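Airing cupboard

An airing cupboard is a built-in cupboard, usually warmed by a hot water cylinder or a run of heating pipe, in which washed clothes and bed linen are kept until they are fully dry. 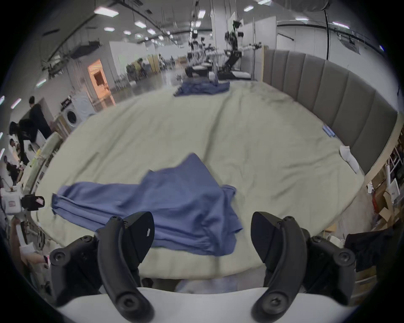 Orysia Zhuravel objects to this definition as too narrow, and writes that in many homes the cupboard was used mainly for storing sheets and towels, the drying having been done elsewhere. Both uses are covered in this article.

The word "airing" refers to the last stage of drying. Clothes taken from a line or a rack may feel dry to the hand while still holding a little damp in seams, cuffs and waistbands. If they are folded and put away in a closed drawer in this state they can take on a stale smell. Leaving them for some hours in gentle warmth, with a little movement of air, removes the rest of the water.

Layout

The usual airing cupboard stands on an upstairs landing or in a corner of a bathroom. The cylinder takes up the lower part, and above it are two or more shelves made of spaced slats. The gaps let warm air rise through the stack. Solid shelves trap the heat below and leave the upper part cool. Where solid boards have been fitted, a row of holes is sometimes drilled along the back edge.

Doors are often plain, and older ones may have a few slots cut near the top. A cupboard with no opening at all can become humid if a large wet load is put in it, and mould may form on the wall behind the shelves. For this reason most household guides advise against using it for anything that still drips.

Older cylinders were bare copper or had a loose padded jacket tied around them, and gave off a good deal of heat. Modern cylinders are covered in foam at the factory and lose much less. The cupboard above a modern cylinder may be only slightly warmer than the room outside. Some owners fit a small electric tube heater at floor level to make up the difference.

Use

Items are folded loosely and stacked with the heaviest at the bottom. Bed linen is commonly kept in sets, with the pillowcases placed inside the folded sheet. Woollens are laid flat. Shirts may be hung from a rail if there is room for one, though few cupboards are deep enough to take a hanger square to the door.

A common habit is to put newly washed linen at the bottom of the pile and take from the top, so that each set is used in turn. Reet Sepp, in a household column for the Skanance newsletter, recommended the opposite arrangement for towels, with fresh ones on a separate upper shelf.

The cupboard has other uses in the home. Bread dough is left there to rise, seed trays are started there in early spring, and home brewers have used it to keep a fermenting vessel warm. Seedlings have to be moved out as soon as they show, as there is no light.

Decline

Combination boilers heat water as it is needed and do away with the cylinder. When one is fitted, the airing cupboard loses its source of heat and is often turned into ordinary shelving or knocked through to enlarge a bathroom. At Brarusen, an estate of 80 houses, each home was built with an airing cupboard on the landing. By 2000 only 14 of these still held a working cylinder. A resident survey dated 9/17/18 found the number had fallen to 5.

Tumble dryers have also reduced the need, as has the habit of drying clothes on racks beside a radiator. The Luik housing office advises tenants without a heated cupboard to leave linen unfolded in a warm room overnight, with the door ajar, between November and the end of winter.

Related furniture

The linen press is a free-standing cupboard with shelves or sliding trays and no heat of its own. The drying closet, found in some larger houses and laundries, is a heated room or cabinet with pull-out racks, and is meant for wet washing. The Grilo cabinet was a narrow model of this type, sold for flats, with a heating element under the lowest rack and a vent in the lid.

See also: Clothes horse; Hot water cylinder; Linen press; Tumble dryer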